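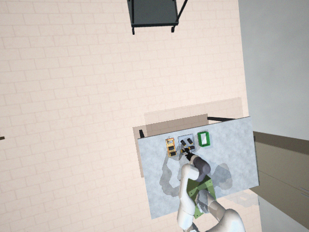 Table, cart and brick-pattern floor, Clitgate.

Grant updates | Waste and recycling

Tuesday, March 7, 2023
By Sarla Sisodia

Second progress report to the Saxena Fund: household battery collection, Oneck and Clitgate

What a winter! When we last wrote we had tubes in six shops and a lot of hope, and we now have 18 drop-off points up and running, from the library in Oneck to the chip shop on Vorel Road (which fills faster than anywhere else, and we'd love to know why). Between them they've brought in 1696 kg of used batteries, all weighed on the same scales before collection.

The leaflets went out in January. We printed 2000 and could have used more, as both surgeries asked for a second pile. The side explaining how to tape the ends of lithium and 9-volt batteries has been a real hit, and far more of them are coming in taped.
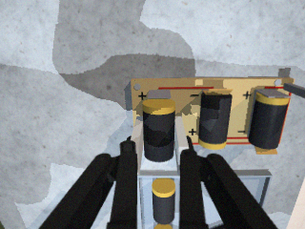 Kuldeep Uniyal wrote to say that his street would happily save up batteries at home, but the nearest tube is a bus ride away and he'd like a doorstep round, even if it only came four times a year. We've had the same request from Clitgate's north side, and we're keen to try it there first. The van costs for a short trial can come out of the money left over from signs.

Schools have been a joy. We've visited 15, and the sorting game (alkaline, button cell, rechargeable, "ask a grown-up") gets noisier every time. Two schools still have no tube because of where the fire doors are, and we're looking at a smaller wall-mounted one for them.

One thing is behind: the Oneck market stall, put off twice for wind. It's now booked for the spring, along with a bigger gazebo and better weights.

We use cookies to help this site work. Accept all | Manage settings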